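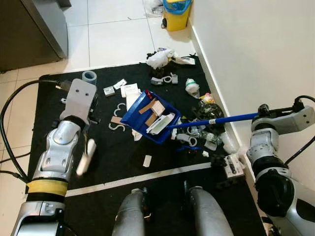
16th May. Floor clean-up, packing corner, first proper go at the Niltcombe method.

For anyone picking this book up cold: the Niltcombe method is the one-page sheet that came round in March and has been taped to the cupboard ever since. It says floor waste should be lifted with a long-handled pan, "in its natural groups", and sorted at the box without bending. I have read it four times and still don't know what a natural group is. Cardboard near other cardboard, I assume. In our corner the natural group is whatever got dropped between one kettle and the next.

Anyway, it's been asked for, so it gets a trial. Notes as I went.

Mat. The black mat is good for people's knees and bad for finding things. Dark plastic disappears on it. White scraps and cardboard are easy, which flatters any method you try on them. If we want a fair comparison we should do one round on the tile as well. Not done today.

Cardboard. Flattened pieces go in the pan all right but they stack at angles and take up the whole mouth of it, so you've made one lift and filled it with air. The sheet claims a pan takes 300 g of mixed waste. Maybe of wet gravel. Flat card came to 110 g on the bench scale for what I'd call a full pan, and I was being generous about the overhang. I'd pick card up by hand and be finished sooner. I know that's bending. I'd still do it.

Long light things (tubes, offcuts of edging) lie across the lip and stay there until you tilt, and then they roll off whichever side you aren't watching. The sheet has nothing on this. I suspect it was tested on scrunched-up paper.

Tape. Are part rolls of tape waste? The sheet says "consumables, spent". A roll with tape on it isn't spent. I say tape left on the floor goes back in the drawer, and so do small boxes until somebody has looked inside them. We threw out a bag of new Otov spacers in March doing it the fast way and I'm not keen to repeat it. They came to more than the cost of a new pan, if anyone wants an argument for going slower.

Hooks and clips. The curved white plastic ones off the packaging. Niltcombe says recycling, our council's bin lid says no small rigid plastics, the Covine pickup notice says "clean plastics, any shape". Three answers. I've been putting them in a tub by themselves and will ring Covine. Until then please don't tip them in with the card, it's a nuisance getting them out again.

Handle. Have to admit the length is fine. My back had no complaints. What I don't trust is the sheet's claim that one person can sweep and hold at the same time. Possible with a short brush, awkward with the broom we've got, and with the broom head at that angle it pushes the light stuff over the top of the pan. Wants either a narrower broom or a second pair of hands.

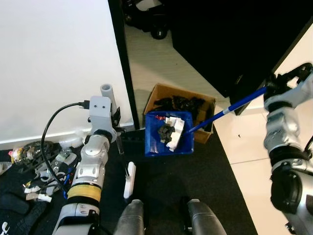
Sorting at the box is the part I most expected to dislike, and I've come round to it by about half. The idea is that you hold each lot up at the box, look at it and decide, and don't tip blind. Doing it by colour is cruder than doing it by type, but it's quick, and a tray tells you fairly plainly whether you've kept to it. The blue tray with the lattice rim has its white plastic bunched over to the right and the black piled next to it on the left, and you could scoop either lot without much of the other coming along. The red fragments near the back left corner are what I'd worry about. A few small bits like that go in with whichever pile is bigger and that's the load spoiled, at least if Covine are as strict as their notice makes out. The open carton behind the tray holds only the black material as far as I can tell from above, so black at least has somewhere sensible to go.

White hasn't. It needs its own carton of the same sort, flaps and all, standing beside the other one. Not a bag. Bags fold shut just when you're pouring.

The pile along the side is a separate matter and I haven't touched it. There's a black net bag with colourful things in it, a clear bottle, odds and ends. Some of that will belong to someone. The sheet would have it all swept up as "unclaimed floor items", on what authority I don't know. I've put a note on the whiteboard and will leave it a week. Bottle can go when its owner can be bothered.

Check against the Liang scale: I don't believe its low end. Same panful of card twice in a row and the last digit wandered. It was fine with the 700 g test weight, for what that's worth, but none of our panfuls come anywhere near 700. Treat the figure for card as a guess with a display attached. Would like to borrow the postal scale for next time.

Time. Didn't record it properly, stopped twice for the phone. Felt longer than doing it by hand. That's a feeling and I wouldn't quote it at anyone. Whoever does the next round, please start the timer and leave your phone on the bench.

Where I've got to: the long handle stays, sorting at the box stays with a second carton. "Natural groups" can go back to Niltcombe with a question mark on it. I'd want to see the thing work on the offcuts from the big order (job 777, the one with all the foam corners) before I believe the sheet's line that it "halves floor time in any workspace". Any workspace! They've not met ours.

To do
— second carton for white plastic, same size
— ring Covine re hooks and clips, and ask what they do about mixed colours
— narrower broom, or price one
— repeat the card weighing on the postal scale
— try a round on the tile
— side pile: chase owners, then clear
— new tape for the sheet on the cupboard, bottom corner's come away and it flaps every time the door opens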